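Plirkalico workstation refurbishment
Progress report to Vanhove, second period
Date: 21/03/2022
Prepared by: Jolien Van Acker
Distribution: Geert Postma, Jeanine Jansen, file

1. Position against plan

The grant covers 228 desktop towers, to be stripped, checked, rebuilt and handed to Rostik for placement. At the close of the period 49 had been released and a further 48 were booked in and waiting for inspection. The plan called for 25 more releases than we achieved. The shortfall lies entirely in the inspection stage; intake and final testing are both on schedule.

2. Work in the period

Inspection has moved to the slotted aluminium table. Towers are opened on it with the side panel off, and the board, memory slots, power supply and drive bays are checked before any part is ordered. Processors are handled as a separate step. The socket is examined for bent contacts and the result is entered on the job sheet — a step left out of the first period, which led to two boards being returned by Rostik.

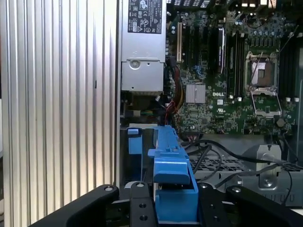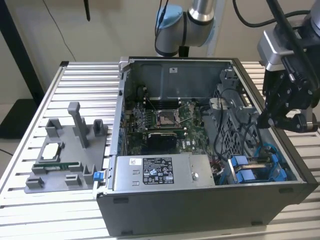
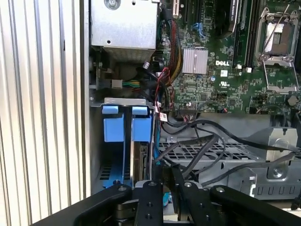
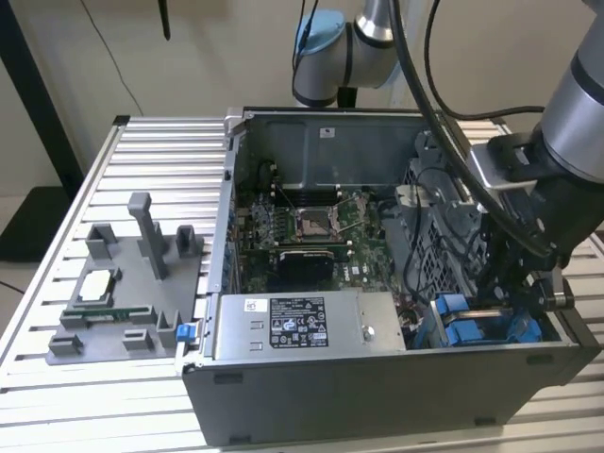 Dell tower with the side open, all four views. The blue drive carriers are in the second, third and fourth; the processor in its pocket on the grey fixture is in the fourth.

3. Parts and stock

Power supplies: spares are sufficient for the next period. Units are tested under load before refitting, and the label rating is copied to the job sheet.

Drive carriers: short. Many towers reach us without a full set, and the carriers are not interchangeable between all models. Telurlow has quoted for a mixed lot. Ademir Seixas will confirm fit on a sample before we commit.

Thermal paste and cleaning wipes: reordered, no change in price.

Memory: matched pairs are now bagged at intake. Odd modules go to a separate tray and are not used in released machines.

4. Problems

Teun Cuypers found that the job sheet had no field for socket condition, so early results were written in the margin and some were lost when the sheets were scanned. The sheet has been revised. Towers already released under the old sheet will not be recalled, but any that come back for another fault will have the socket checked.

Cable routing around the drive cage remains slow to put right. A rebuilt tower can pass every electrical test and still have a lead pressed against the side panel when it is closed. A check with the panel on has been added before sign-off.

5. Next period

— Clear the inspection backlog.
— Decide on the Telurlow lot.
— Hand the revised job sheet to Rostik for comment.
— Jeanine Jansen to submit the spending statement separately.

No change to the budget is requested. The completion date in July is unchanged, provided the carriers are delivered on the quoted terms.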